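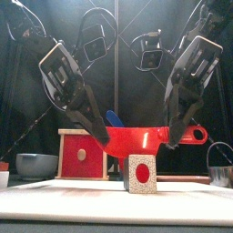 片手鍋に三週間つきあった話

赤い片手鍋の話をします。先月からずっと、両腕ロボットに鍋を持たせる研究をしていて、家で味噌汁を作っていても柄の付け根ばかり見てしまう体になりました。妻に「焦げてるよ」と言われました。焦げてました。

前にも書いたとおり、うちのグループ(内輪の呼び名はMallex組)では、人が遠隔操作で見せたお手本をそのまま学習させる、いわゆる模倣学習をやっています。人がリーダーアームを動かし、ロボット側がついてきて、そのときのカメラ映像と関節の値を全部ためる。たまったら学習する。言葉にすると二行なんですが、この「ためる」のところに沼があって、今回はその沼の報告です。

まず今回の問いから。

お手本は多ければ多いほどいいのか? それとも、下手なお手本は捨てたほうがいいのか?

昔からある問いだし、答えも「場合による」で片づけられがちです。ただ、「下手」をどう決めるかで結果がまるで変わるんじゃないか、というのがElango Gowdaさんの言い分で、去年の合宿の夜中に二時間くらいこの話を聞かされました。そのときは眠くて半分も覚えていないのに、一月になってデータを眺めていたら急に気になりだして、結局いちばんのめりこんだのは私でした。

手元のお手本は全部で3433本。木の箱の引き出しを開けるとか、器を寄せるとか、机の上の雑多な作業が混ざっていて、そのうち鍋がらみが977本です。鍋がいちばん多いのは、鍋がいちばん失敗するからです。失敗するから録る、録るから増える、増えたのにまだ失敗する。つらい。

鍋の何が難しいかというと、柄です。片手鍋って重心が本体側にあるので、柄の先を持つとすぐお辞儀をするんですよ。人間は手首でぎゅっとこらえられるけれど、二本指のグリッパーだと指と柄のあいだで回ってしまう。だから右手は柄の付け根、本体とつながるあたりを上からつまみ、左手は指先を縁のあたりに添える、というのを基本の形にしました。冒頭の写真もちょうどその形です。左は握らせずに、当てるだけ。この「当てるだけ」が曲者でした。

お手本を見せる人によって、左手の使い方がぜんぜん違うんです。

Nisha Vishwakarmaさんは左をすっと出して、縁に触れたらもう動かさない。見ていて気持ちがいい。私はというと、触れてから「もうちょい下かな、いや上かな」とちょこちょこ動かす癖がある。自分では丁寧にやっているつもりだったのに、再生するとただの優柔不断でした。しかも右手までつられて止まる。両手が止まっている時間がやたら長いのです。

で、これを学習させるとどうなるか。ロボットが鍋の前で固まります! 見事に私の癖を継いでいて、指を縁に寄せたところで、ずーっと考えこんでいる。考えてはいないんですけど。映像がほとんど変わらないのに「次は動く」と「次も止まる」の両方のお手本があるので、一度止まると抜け出せない。業界の方には「はいはい、あれね」という話だと思います。

よくある対処は、止まっている区間を機械的に削ることです。速度がしきい値より下の時間を切り捨てる。最初にこれをやりました。固まるのは減ったんですが、今度はつかむ動作が雑になりました。指が閉じきる前に持ち上げようとするんです。考えてみれば、指が閉じるのを待っているあいだ腕は止まっているわけで、その大事な「待ち」までまとめて捨てていたんですね。腕の速度しか見ていなかったので当然です。まる一日学習を回したあとに気づきました。電気代……。

ここからが今回の本題です。

止まりには、意味のある止まりと迷いの止まりがある。これをどう分けるか。Jyoti Upadhyayさんの提案は拍子抜けするほど単純で、「止まったあとに、同じところへ戻ってきたかどうかを見ればいい」でした。意味のある止まりなら、そのあと動作は先へ進む。迷っている人は、少し動いて、戻って、また止まる。行ったり来たりの跡が残る。だから指先の軌跡を短い窓で区切って、実際に動いた道のりと、始点と終点の直線距離とを比べる。道のりのわりに進んでいなければ「迷い」と印をつける。それだけです。ニューラルネットも何も要らない、エクセルでもできそうなやつです(できるとは言っていない)。

細かい話を二つだけ。ひとつめ、窓の長さ。長すぎると、まっとうな往復動作まで迷い扱いになります。お玉や菜箸の類で混ぜる動作なんて、往復そのものが仕事ですからね。うちは作業ごとに窓を変えることで逃げました。きれいな解決じゃないです。自動で決める方法は、いまのところ思いついていません。ふたつめ、左右の手を別々に見ること。片方が迷っていても、もう片方がちゃんと仕事をしている場面はけっこうあって、両手まとめて判定すると良いお手本まで落ちます。最初の版ではまとめて見ていて、Nishaさんのお手本がごっそり落ちたので「それはおかしい」となりました。あの人のが落ちる基準は基準のほうが間違っている、という、科学としてはやや危ない気づき方です。

この印が一本の中に一定以上ついたものを丸ごと外したら、残りは2491本になりました。けっこう減った! 録った側としては胃が痛い。しかも外れた分の作者を調べたら、いちばん多いのは私でした。知ってた。

学習の設定は前とまったく同じ。ネットワークもステップ数も乱数の種もそろえて、データだけ差し替えました。比べたのは三つで、全部使う、速度で切る、迷いで外す。評価は実機で、三つ合わせておよそ200回。物の置き場所は少しずつ変えながら、評価する人にはどの版が動いているか伏せました。評価係はMeenakshi Pandeyさんにお願いして、途中で何度か「これ、あなたのお手本のやつでしょう」と当てられました。伏せた意味とは。動きでばれるらしいです。一応、判定そのものは「持ち上がって、決めた時間保てたか」だけなので、好き嫌いの入る余地は少ないはずですが、論文にするならここはやり直しかなと思っています。

結果。迷いで外した版がいちばん良くて、次が全部使う版、速度で切る版が最下位でした。一位と二位の差は、鍋だとはっきりあります。引き出しだとほぼ差なし。引き出しはもともと迷いようがない作業なので、これは納得です。つまみを持って引くだけですから。

意外だったのは失敗の中身です。全部使う版の失敗は、さっき書いた「固まる」が大半。迷いで外した版では固まるのがめっきり減って、かわりに、左手の指が縁をすべって鍋の姿勢がずれる失敗が目立つようになりました。前からあった失敗なのに、固まりの陰に隠れて見えていなかっただけかもしれません。固まっていれば、すべるところまで行けませんからね。だから成功率の数字だけ見て「よくなった」と喜ぶのは早くて、次の宿題が顔を出した、くらいに受けとっています。

もうひとつ、気になっているのに確かめていないこと。鍋はつやつやした塗装で、照明の白い映りこみがあります。鍋が傾くとこの映りこみが動く。もしかしたらモデルは鍋の形よりこの光を頼りにしているんじゃないか、とElangoさんがにやにやしながら言うんです。照明の位置を変えて試せばすぐわかるんですが、照明を動かすと他の実験の人に怒られるので、まだやっていません。つや消しの鍋を買ってきて比べる、という手もある。領収書が通るかどうか。

手前に置いている白黒の細かい模様のブロックについて、前の記事のコメントで「マーカーですか?」と質問をいただいていました。今回の方法では位置合わせの入力としては使っていません。モデルにとってはただの邪魔者です。鍋の下のほうが隠れる置き方も混ぜておかないと、何もない机でしか動かないモデルになってしまうので、こういう物はできるだけ散らかしておきます。自分の机が散らかっているのも同じ理由だと主張しているのですが、認められたことはありません。

それから「外したお手本はもう使わないの?」という声も。これは迷っています(印がついてしまう)。丸ごと捨てるのはやっぱりもったいなくて、迷いの区間だけ重みを下げて残りは使う、という案をJyotiさんと試しはじめたところです。小さく回した感じでは悪くなさそう。ただ、区間の端で動きがつながらなくなることがあって、そこをどうなめらかにするかで意見が割れています。私は手で直したい派、Jyotiさんは絶対に手で直さない派。たぶん負けます。

あと地味にいちばん効きそうなのが、お手本を録る前に人間のほうが練習することです。自分の再生動画を見てから録り直したら、印のつく割合が目に見えて下がりました。左手を出したら、もう触らない。深呼吸して、右手だけ見る。三日やったら身について、ついでに家で鍋を持つときまで左手がぴたっと添えられるようになりました。味噌汁も焦げません(今週は)。

コードは整理できたら置き場所を書きます。変数名に「mayoi」と「mayoi2」と「mayoi_honto」があるので、それをなんとかしてからで。次回は左手がすべる件の続きか、買えていればつや消し鍋の話です。

関連記事
・引き出しは開くのに閉まらない
・リーダーアームのねじがまたゆるんだ
・Dorninero合宿メモ(夜の部)
・お手本の名前のつけ方で揉めた件
・Grewal版の学習コードから引っ越しました

お問い合わせ | © Mallex組の日記 | ページの先頭へ戻る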